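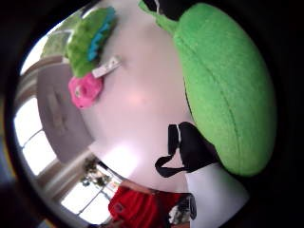 The second reporting period of the Wakwood Pitching Development Program ran from the start of fall practice through the end of October. During this period, 18 pitchers between the ages of 14 and 17 completed the full intake, including a shoulder and hip screening, a baseline bullpen session, and a written throwing plan. Younger brothers and sisters often attend the Friday sessions, and soft toys have been set out for them, among them a green plush with a row of turquoise-blue spikes and a pink plush flower. Parent attendance at the Friday review meetings has improved accordingly.

Bullpen Tracking

Staff recorded 932 pitches on the Restix system. Spin and release data are now returned to each pitcher on the same evening. Two pitchers changed their breaking ball grip as a result, and both remain under review. One portable mound was out of service for part of the period and has been repaired by Ditetti.

Workload and Health

No pitcher exceeded the weekly limit set in the grant agreement. Two were placed on reduced throwing for elbow soreness and have resumed long toss.

Budget

Spending is within the approved amount, with $600 remaining in the equipment line. The program requests permission to apply this sum to catcher's gear before the winter session. Laaksonen has agreed to hold its quoted price until a decision is received.

Submitted by Iveta Štefanec, Program Director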